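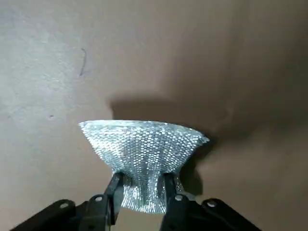 Work on the family travel kit, funded to October, is on schedule. Buvberg has packed 93 of the 100 kits for the Drustow coach trial, and the last seven are waiting on colouring books. Silver bubble foil, gathered in at one end so the other flares out, is our pick for the bottle wrap - Clemix can supply it in rolls. Parents on the Fankhauser run asked for a second snack bag on trips of up to 70 minutes. We have spent nothing on postage so far.

24 April 2002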